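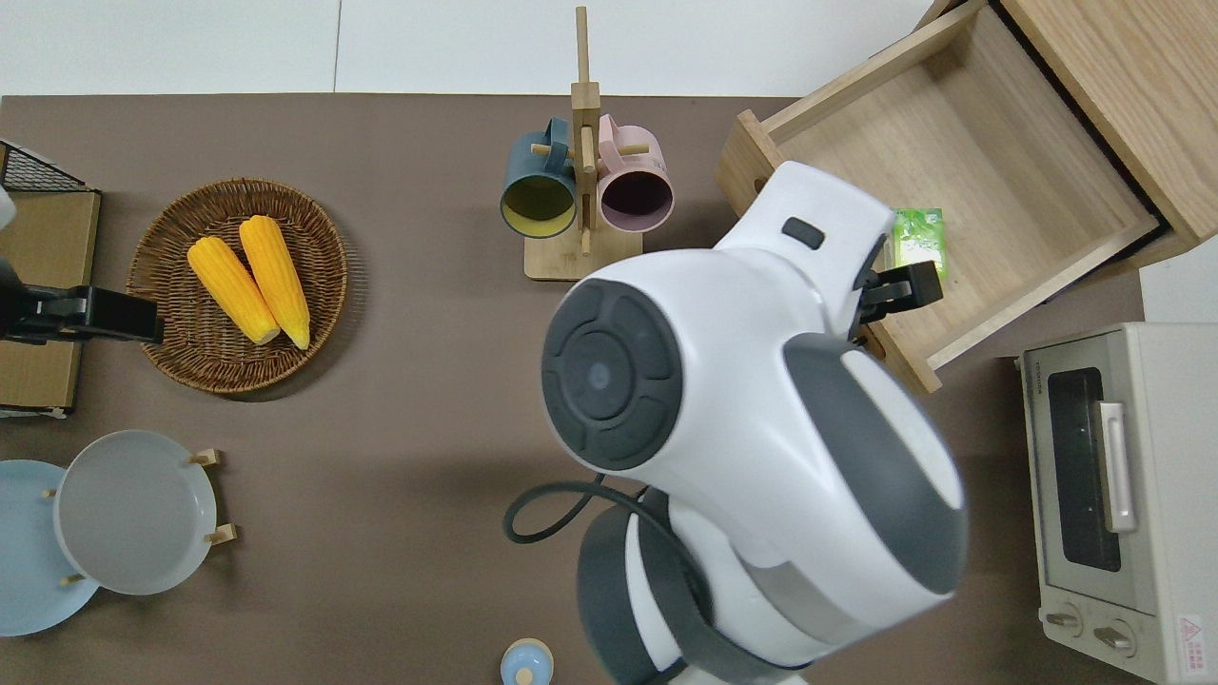

According to one reader of the Clastton household pages, a mug tree earns its place only when the mugs on it are used every day, and anything else gathers dust and belongs in a cupboard.

Home | Kitchen | Storage | Tableware

Countertop storage

Countertop storage is the keeping of tableware and small goods on or just above a kitchen work surface. It includes mug trees, plate racks, baskets and small cabinets with drawers.

A mug tree is an upright post on a base, with short pegs that hold mugs by their handles. A wooden drawer unit may have a round finger hole in the front panel in place of a knob, so nothing sticks out into the work area. Such drawers commonly hold tea, packets and other light items. Woven baskets take bread, fruit or cloths.

A dish rack holds plates on edge. Standing plates take up less width than a stack of the same plates spread out, and any one can be lifted out without moving the others. Wooden racks are often set near the oven or the sink.
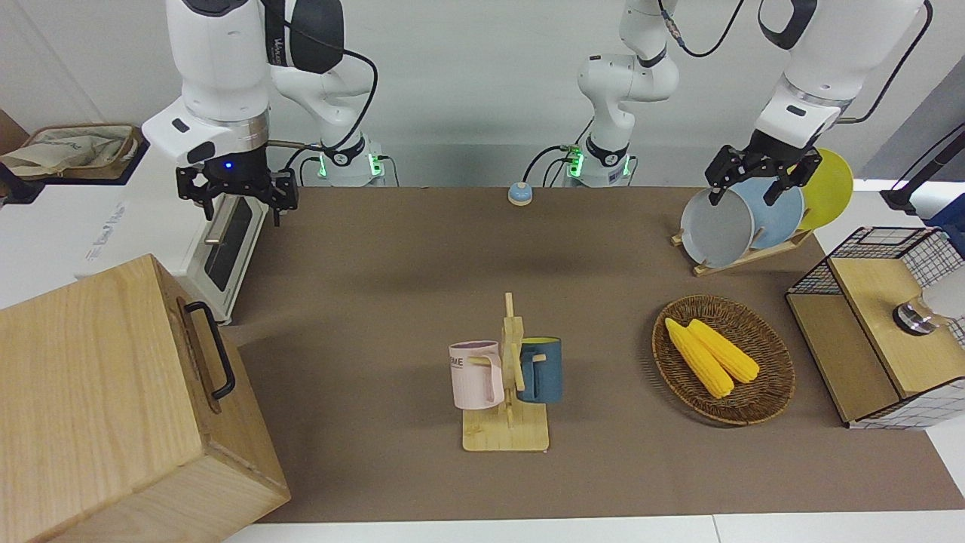
Stacking is still better for heavy plates, in the view of a contributor to the Wogan kitchen forum, who would keep the rack for the few that come out at every meal.

Wooden racks and mug trees are wiped with a damp cloth and dried in open air. Oil may be applied when the grain looks dull. The Pudik handbook lists 38 patterns of plate rack, most of them for the countertop.

See also: Bread box, Draining board, Spice rack

479 shares | 4 comments

Contact | Copyright Rereo | Back to top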